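Notebook, bimanual cloth bench
2021-06-09
Entry by Jad Majali. Read by: Noura Hattar, Lesego Molefe

Goal for the session

Get the two-arm grasp planner (Wasetti branch) to pick corner pairs on the red garment from the head view alone, with the wrist views used only for the final approach. The old planner from April still picks the two highest points in the depth map, and with a bunched garment those are usually folds.

Changes since the last entry

Keypoint head retrained on Munther's relabeled set, 320 images. Sleeve ends and hem corners are now separate classes. Before this they shared one class and the planner had to guess from the contour.

Segmentation runs first, then keypoints on the masked crop. The crop is padded by 18 pixels. Without the padding, corners on the mask boundary get clipped and the confidence drops below threshold.

Arm-to-arm collision check moved out of the main planner and into the pair scorer. A pair that would put the wrists too close is now rejected before any trajectory is computed. Planning time per pair is down to around 38 ms on the bench machine.

Grip pose is still planar. The approach angle comes from the local edge direction and ignores thickness. I know this is wrong for hems with a double fold.

Layout

Red garment on the near part of the table, teal one left of it as a distractor. Apple, shoe and yellow box along the far side, all outside the reach polygon. They stay in the head view so that the segmentation has something to get wrong. The shoe is the useful one, being red.

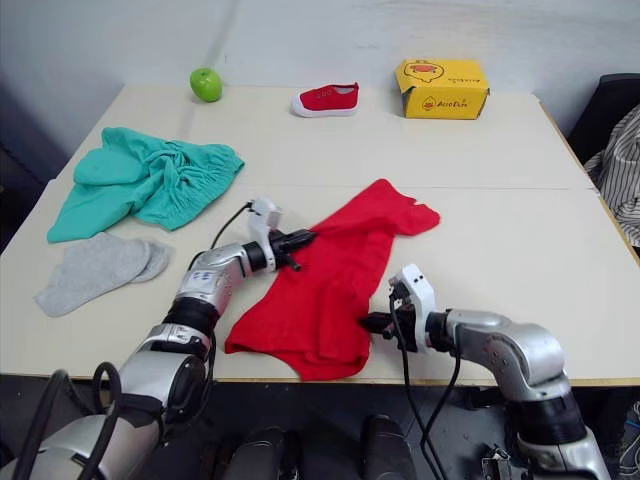
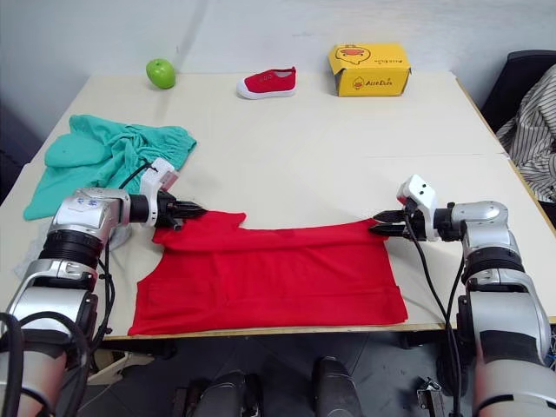
Observations

1. Color alone can't be used to seed the mask. The old seeding step is still in the code behind a flag and defaults to on in Noura's launch file. With it on, the shoe gets its own component and sometimes a keypoint. Please turn it off there.

2. When the left wrist covers part of the teal garment, the mask for the red one is stable but the teal mask splits in two. No effect on the pair scorer today. It will matter once we plan for more than one garment.

3. Tension estimate from joint torques is noisy at low speed. I filtered it and stopped the outward motion on the slope instead of the absolute value. Better, but the stop point still depends on where the grasp is along the edge.

4. The arms report "ready" 2 control cycles apart. The pull should start from a shared timestamp. At the moment it starts when the slower arm reports, and the faster one has already begun to hold.

5. Replay in Plaslow drops the wrist views if the log was split. Lesego has seen the same. Use the unsplit log until the reader is patched.

Open

Does the scorer need garment type? For a shirt, the shoulder pair and the hem pair score almost the same, and the tie is broken by reach. Maysoun Sleiman wants a fixed preference for shoulders. I would keep the tie-break and log both scores first.

Next

Merge the pair scorer to main after Noura reviews the collision margins.
Shared timestamp for the pull start (me).
Add hem thickness as an input to the grip pose, flag off by default.
Rerun with the teal garment as target, same config.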